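How to Move a Kitting Task to Hand-Held Gripper Demonstration

By Adelmo Sorrentino
2026-08-17
5 comments
200 shares

Kitting is small-parts work. An operator takes a part out of a tray or cup, sets it into a fixture, and repeats. When a plant decides to train a robot arm on this work, someone has to supply the motion data, and the people who know the motion are the operators. With hand-held grippers they can supply it at an ordinary table, without an arm being present.

This guide covers the setup of the station, the recording procedure, and the changes to shifts, pay records and job descriptions that come with it. It is based on the procedure used at Detelis for the Skirunton project. The mounting and calibration of the gripper itself are covered in the manual for your model and are left out here.

Before you start

You need a task that is already stable. If the fixture or the part is due to change in the next few months, wait for the change. Recordings made on an old fixture can be used for general handling practice and very little else.

Write the task down as a start state, an action and an end state. "Pick part from cup, place upright in recess, release" is enough. If two experienced operators disagree on the wording, settle it before recording. The disagreement usually points to two different methods, and both will end up mixed in the data if it is left open.

Name one person as station lead. The lead resets the log, checks calibration at the start of the shift and decides whether a session is stopped. The lead should come from the kitting line. We tried it with an engineer in the role in February, and operators stopped reporting bad takes.

Step 1. Choose the table and clear the reach

Use a table with a plain, matte, light surface. Glossy laminate produces reflections that move when the gripper moves, and these can disturb tracking. Keep only the objects that belong to the task within reach. Tools, labels and drinks go somewhere else.

Furniture in the background does not need to be removed. It does need to stay where it is during a session. Close any door that opens into the view, and keep through traffic behind the operator.

Walk through the full motion with the gripper switched off. The operator should be able to complete it without leaning on the table or raising the shoulder. If the elbow leaves the side of the body for the whole take, lower the table or move the fixture closer.

Step 2. Place the fixture and the markers

Set the fixture down first and the markers second. The fixture goes where the operator's hand reaches it naturally. A slight angle to the table edge is acceptable and often easier on the wrist. Markers go at the far side of the table or beyond it, mounted so that they cannot be knocked by a sleeve.

Check the marker view at the point of closest approach, when the gripper housing is right over the fixture and blocks the most. This is the position in which tracking is most often lost. An operator's forearm can also cover a marker from the side, so repeat the check with each operator and with each hand.

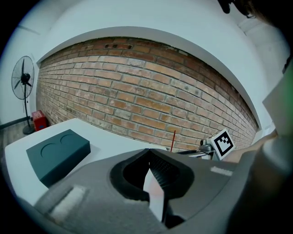

Step 3. Set the finger pads for the part

Close the gripper on the actual part, at the speed the operator will use. Look at where the pads make contact. On a rigid block the contact area can be small. On a thin-walled container it should be as large as the pads allow, and the grip should stop well before the wall bends.

Operators who have worked on the line for years tend to grip too firmly at first. Through the trigger they feel much less than they do through their fingertips, and they compensate. Give each new operator a practice period with no recording. At the Stinel site, this is the first half of the first shift.

Replace worn pads in pairs. Write the change in the log, with the gripper number, so that a shift in grip behavior can be traced later.

Step 4. Fix the light

Turn off any lamp that flickers and cover windows that let direct sun onto the table. Overhead light that stays the same all day is preferred to brighter light that does not. If the session runs into the evening, start it with the blinds already down.

Ask the operators about fans before you move or switch them off. Air movement can tip light parts, and a turning blade in view adds motion to the background. It also makes a warm room bearable. At Stinel the rule is that a fan may run as long as it is aimed at the operator and away from the parts.

Step 5. Record in blocks

A block is a run of takes with one operator, one task and one layout. Keep blocks short enough that the operator does not lose attention. Between blocks the operator puts the gripper down and leaves the table. The weight of the gripper is small, but the hand is held in one posture for longer than it would be in normal kitting.

Within a block:

- Vary the start position of the part by a hand's width or less.
- Vary the height of approach.
- Keep the end state the same.
- Do not rush. A take that is slower than line speed is usable.
- Do not delete a dropped part. Mark the take as a drop and reset.

Our target is 200 usable takes per operator per shift, with up to 2000 for a task before the first training run. These numbers fit our parts. A task with more variation will need more, and the shift number should be lowered, never raised, if operators report wrist or thumb strain.

Step 6. Review takes with the operator

Review on the same day. The operator sits with the reviewer and looks at the takes marked as doubtful. Takes that look wrong on screen are often correct recoveries from a slip, and only the person who did the work can say so with confidence. Recoveries are valuable and should be kept with their own label.

Brøndum, the review tool we use, lets a second person add a comment to a take. Restrict this to comments on the take. Comments on the operator do not belong there, and ours are removed by the station lead.

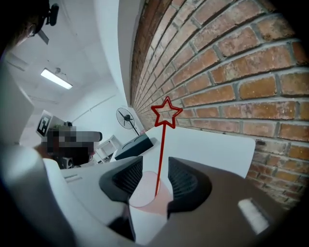

Job content changes more than headcount in the first year, and the plan should say so in plain terms. Operators moved to the station spend less time on output and more on repetition with small, deliberate variations. Some like it and some find it tedious. They also handle parts they would never have thought about on the line, such as a red stick with a hollow star at the top, standing in a translucent pink cup held between the gripper pads. With a pairing like that, the cup is what the gripper holds and the stick is what the operator has to watch, so a take needs a steady wrist as well as a clean grip. A new operator will look at the pads. An experienced one looks at the top of the stick, and that difference is worth writing into the training notes.

Step 7. Settle pay, targets and credit

Demonstration hours must be booked separately from line hours. If they are booked as line hours, the operator's output appears to fall and the line's rate appears to drop with it. Set up a separate activity code before the first session. Correcting the records afterwards took our payroll office most of a month.

Do not attach a piece rate to takes. A piece rate rewards the fastest identical motion, and the data needs variety. Pay the operator's normal hourly rate, with the skill supplement if your site has one.

State in writing what the recordings will be used for, how long they are kept and who can see them. The wrist view picks up more of a room than operators expect, including coworkers who walk past. Blur people in the background before the files leave the site. Post the rule at the station as well as in the policy folder.

Step 8. Plan the work after the arm arrives

When the arm takes over part of the task, the remaining work is loading, clearing faults, checking fixtures and recording new demonstrations for cases the arm handles badly. Assign these before the arm is installed. At Detelis the line had 7 operators before the project. All are still employed there, and 5 are qualified on the station. The other two asked to move to packing and did so.

Rotate the fault-clearing role. It involves long quiet periods with short interruptions, and operators rate it as the most tiring of the new duties. Our rotation is every two hours.

Keep at least one manual kitting table in use. It covers downtime on the arm, and it keeps the hand skill current for the next round of recordings.

Common problems

Tracking drops at the same point in every take. The marker is covered by the housing or the arm. Move the marker before you move the fixture.

Part slips during the lift. Clean the pads first. If the slip continues, check that both pads touch the part at the same moment.

Takes from one operator look different from all others. Check handedness and table height. Do not reject the takes until the operator has been asked.

Operators stop marking drops. Find out whether anyone has been using the drop count in a performance talk. If so, end that practice and tell the whole shift.

Log template

Station, gripper number, operator initials, task name, block start and end, usable takes, drops, recoveries, pad changes, light changes, remarks. Paper is sufficient. The station lead signs the sheet at the end of the shift and files it with the calibration record.

Share this page
5 comments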